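Why I went back to one lens

For most of last year I carried three lenses everywhere. My bag was heavy and my shoulder hurt in the evening. In February I decided to leave two of them at home and go out only with the 35mm, which I bought used from a small shop called Ertürk when I was still living in Nirkudow.

The first week was not easy. I walked along the canal in Drudstead and I saw many things that were too far away. A heron was standing on the other side and in my picture it is a gray dot. I was a little angry with myself on the bus home.

After that I started to look in a different way. With a zoom I used to stand still and turn the ring until the picture was good. Now I have to use my feet. If I want the door of a house and also the bicycle next to it, I must cross the street, and often on the other side I find a better light than the one I wanted.
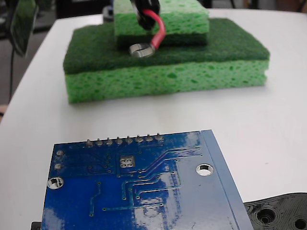

I also take fewer pictures. On my last trip to Skitdale, two winters ago, I came home with more than 2000 files and I still did not look at all of them. This time I stayed the same number of days and I had 264. I sorted them in one evening, with tea, and I kept 19. My favorite is of the wet stairs behind the station, at f/8, a little underexposed because I forgot to change the setting back.

There are things I miss. Portraits with the 35mm are difficult for me. I have to come very close, and I am shy, so people see that I am nervous and they become nervous too. For my cousin's birthday I took the 85mm out of the drawer again and I did not feel guilty.

If you want to try the same, I would say do it for a month at least. One weekend is too short, you will only notice what you cannot do. And please clean the front glass before you leave the house. I have 17 pictures of the harbor with the same fingerprint in the corner.

Next month I want to try it with black and white film, if I can find a lab that does not take three weeks.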